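The Woman Who Thinks Your Puzzle Is Too Easy

Qistina Rahman keeps 800 toys in a former dental office, and she would like it known that she doesn't play with any of them. "I test them," she says, moving a stacking clown off the only spare chair. "Playing is when you get to stop."

For 14 years she has been advising toy makers on what goes wrong between a shape and the hole it is supposed to go into. The work is narrower than it sounds. She doesn't do dolls. She did trains for a while, under protest. What she does is pegboards, shape sorters, inset puzzles and anything else where a small person holds a piece over a gap and forms an opinion.

She started at Luvness, answering letters from parents. Most of the letters were about paint. A surprising number were about one particular star. "It was a five-pointed star, and it went in if you were a patient adult with good lighting," she says. "So you'd get these letters from perfectly nice people in Ohio who wanted to know if their son was behind. Their son wasn't behind. The star was a menace."

She wrote a memo on the star. It ran to seven pages and had diagrams. Luvness thanked her warmly and kept making it, and when she left a few years later to work for herself, they gave her one mounted on a plaque. It hangs over the old X-ray sink. Visitors are allowed to try it. I tried it. I would rather not discuss it.

Her first client was Joubert, a company that made puzzles so handsome that stores sold them to people without children. Rahman's report told them their pieces fit too well. "They were proud of the fit. You could hear the air come out when a piece went down, like a little sigh. Lovely. Then you had to turn the whole thing over and bang it on the floor to get it out again, and the kid is looking at you like you've broken your word." Joubert cut finger notches into the next edition, which she considers the high point of her career. She brings up the notches four times before lunch.
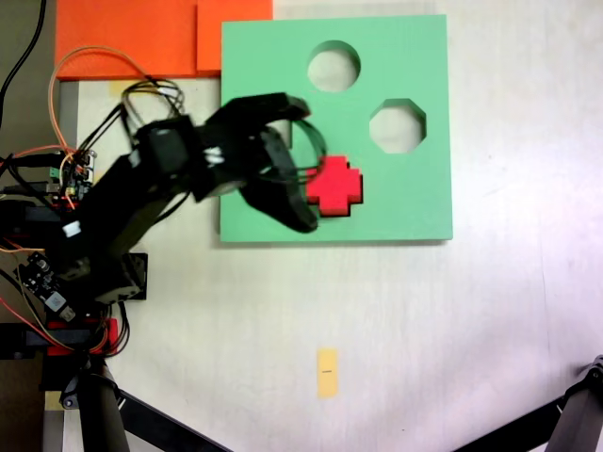
The cross is the shape she gets asked about most, and the one she talks about with the least affection. A circle forgives everything. You can drop it from a height, turn it any way you please, and it goes home. A cross has to be lined up, and it has arms to get caught on while you do it. She is happiest when it shares a board with easier company, so that a child can have a win first, and she has no quarrel with a red cross on a mint-green board with a circle and an octagon for neighbors. What she looks for is how the block sits. A piece that rides a little high in its slot gives fingers an edge to grab, and she would take that over a perfect flush fit any day of the week. Stepped corners, the kind that look like they came off an old video game, she calls "four extra chances to be wrong."

And the octagon? She gives this real thought. "The octagon is a circle with a lawyer," she says.

I ask whether children learn anything from all this, and she looks at me as though I'd asked if they learn anything from stairs. What they learn, in her view, is how to turn their wrists. Everybody else wants to talk about colors and names. Parents hold up the block and say "cross, cross, cross," and the child is busy with the far more interesting matter of rotation. "Nobody ever praised a baby's wrist," she says. "I'd like to see more of that."

Her latest job is for Dokier, which wants a travel sorter that can be used in a car. Rahman has sent back three versions. The first lost its pieces under the seat. The second had strings, and she declines to say what she thinks of strings. The third arrived in January and was called the Wutance, a name the marketing people had paid for. "I asked what it meant and they said it tested well," she says. "So does ice cream."

She charges by the report and refuses royalties – she says she'd start liking things. Her office has no waiting-room magazines, no computer that I could find, and a drawer labeled TRIANGLES that she asks me not to open.

On my way out I take one more run at the star. She holds the door and looks at her watch.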